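Dralham Parts Vocabulary

README for release 7

Contents

This package holds a controlled vocabulary for naming small electronic components in inventory records. It was compiled from stock lists kept at Riltar and at the Jillov repair depot, which used different names for the same parts. The vocabulary has 657 preferred terms. Each term has an identifier, a short definition and any number of variant spellings.

The vocabulary names kinds of parts. It does not cover part numbers, prices or electrical ratings.

Files

terms.tsv - preferred terms, one per line
variants.tsv - variant spellings mapped to term identifiers
parents.tsv - broader and narrower links between terms
retired.tsv - identifiers no longer in use, with replacements where one exists
changes.txt - notes for each release

All files are UTF-8 with Unix line endings. Fields are separated by a single tab and are never quoted. The first line of every .tsv file is a header.

Fields in terms.tsv

id - the letters DPV followed by four digits. Identifiers are never reused.
label - the preferred term, singular, lower case except for names and abbreviations.
definition - one sentence, no longer than 1000 characters.
class - one of six top-level classes: passive, semiconductor, connector, electromechanical, board, hardware.
source - R for Riltar, J for Jillov, D for the Dvořáček word list, or a combination of these letters.

Choice of preferred terms

Where the sources disagreed, the term found in more records was kept and the others became variants. Ties went to the shorter term. The Dvořáček list was used to settle spelling only, and its definitions were not copied.

Shape and color are not part of a preferred term. "Round board" and "red board" both occur in the Jillov records and are listed as variants of "circuit board, populated" or "circuit board, bare". A variant that could point to either is entered twice, with the ambiguous flag set to 1. Software that reads variants.tsv should expect this and should not assume that a variant string is unique.

A populated board is indexed as one item under the class board. The parts soldered to it are not given separate entries unless they have been removed and stocked on their own. 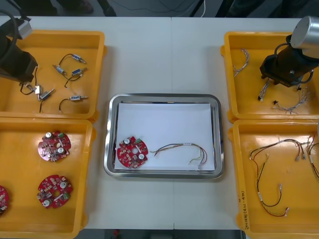
Capacitors are divided by construction at the second level and by mounting style at the third. Records that say only "capacitor" map to the first-level term. Do not assign a narrower term on the basis of size.

Known problems

Connector terms are uneven. The Riltar records separate headers from sockets, the Jillov records often do not, and the merged entries still show this.

Several definitions in the electromechanical class are circular. They are marked "revise" in changes.txt.

Sorting depends on locale. The supplied order is by code point, so labels that begin with an accented letter come last.

Updating from release 6

Load retired.tsv before terms.tsv. Two columns in parents.tsv have changed places, and scripts that read by position need to be edited. Scripts that read by header name will work as before.

Corrections

Send corrections as a tab-separated file with the identifier in the first column and the proposed text in the second. New terms should leave the identifier blank. The list closes to new terms each October.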